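Kaewkla Plate and Tray Set

2 min read
18 shares

The Kaewkla set is the one our customers write to us about most, and we're very fond of it ourselves. It's a plain, friendly place setting for everyday meals: a round white plate, a yellow fork, a pale green spoon, and a large light green tray that carries the whole lot from the counter to the table and back again. We put it together for people who eat breakfast in one room and supper in another, for kids who like to carry their own dinner (and should be allowed to, we think!), and for anybody who has ever made four trips to the kitchen for one sandwich.

Kamol Somboon, who started Stilside and still picks every color in the range, grew up in a house where each person at the table had a color and you did not touch somebody else's spoon. She wanted to bring a bit of that back, only looser, so the fork and the spoon don't match each other and aren't supposed to. You can swap them with pieces from a second set, or mix them in with whatever is already in your drawer. The plate is white so it gets along with everything.

Before you choose how many sets to order, it's worth spending a few minutes with your own table. A roll of blue tape is all you need. Run the lines straight across and then the other way, as on the brown tabletop here, and you have squares you can use to judge how much room each person will really get. We do this for every new tray and it has saved us from some awfully crowded dinners. Leave elbow room at the corners, and remember the water pitcher has to go somewhere.
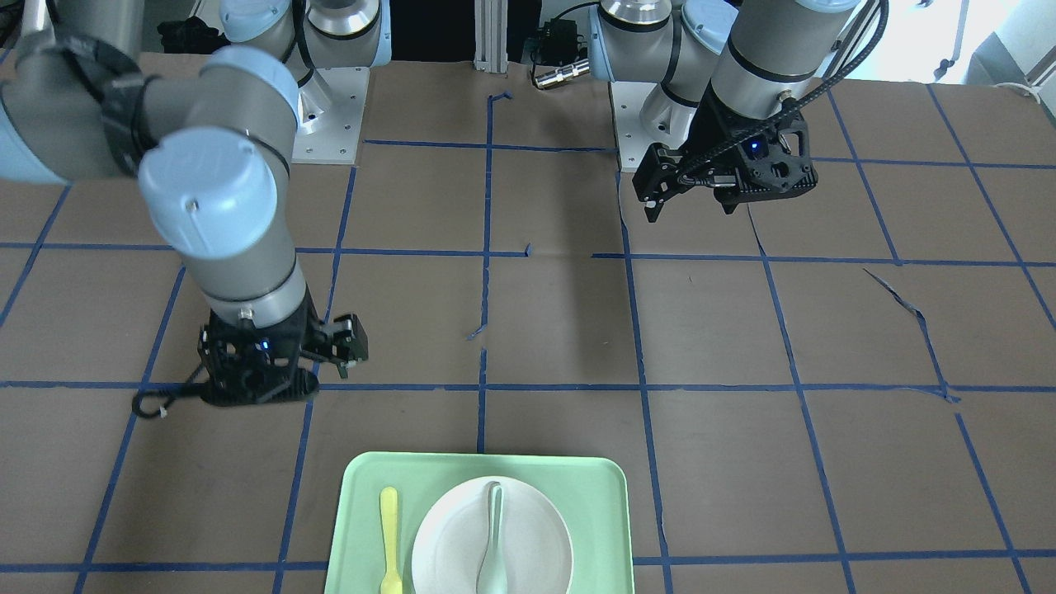

What comes in the box

Each single set includes:

One round white plate
One yellow fork
One pale green spoon
One large light green tray

There is no knife in the set. We get asked about that quite a lot, and the answer is that most of the meals we had in mind (rice, pasta, scrambled eggs, leftover anything) don't call for one, and the knives you own already will do nicely for the rest. If you would like a small side bowl, look at our Lellura range, where the colors were chosen to sit next to these.

The family box holds 6 complete sets, packed with the plates together and the trays underneath. It costs less per set than buying singles, and it's what we would suggest if you have people over even now and then. You can also order the fork and spoon on their own in bundles of 18, which schools and summer camps seem to like, and which is a comfort to anyone who has watched a spoon go into the trash with the corn cobs.

Setting it out

There is no right way, of course, but we like to lay the fork and spoon on the plate itself when the table is waiting for people to sit down. It keeps things tidy, it tells everyone where they belong, and a child can pick up the plate with everything on it and go. The tray can stay at the near side of the table while you serve, handy for the napkins, the salt, or the bread, and then it's already there when you want to clear away.
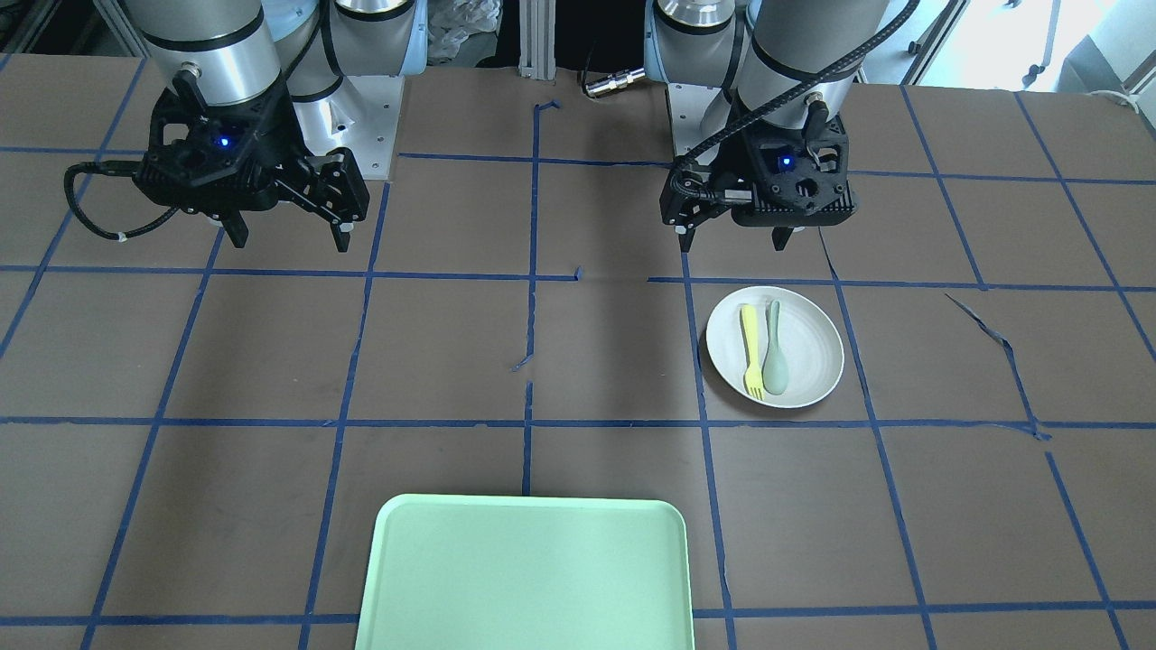
White plate with the yellow fork and pale green spoon, and the light green tray in front.

Looking after your set

Wash everything before you use it the first time. After that, the top rack of the dishwasher is fine for the plate, fork and spoon. The tray is happier washed by hand with warm water and a soft sponge, and it will take up half your dish rack while it dries, so do it last. Tomato sauce and turmeric should be rinsed off soon after the meal if you can manage it. Please keep all four pieces out of the microwave and the oven.

If a stain does settle in, a paste of baking soda and a little water, left on for an hour and wiped away gently, usually does the trick. Skip the steel wool, please.

Delivery and returns

Single sets and cutlery bundles leave us within 2 working days. The family box takes a little longer as we pack it by hand and like to check each piece on the way in. You have 18 days to send back anything unused, and if a piece is missing or arrives damaged, write to us and we will send another without making you return the whole box.

The blue version of the tray, the Flumero, is sold out for now and will be back in November. It's the same size as the green one, so the two stack together if you decide you want both.

6 comments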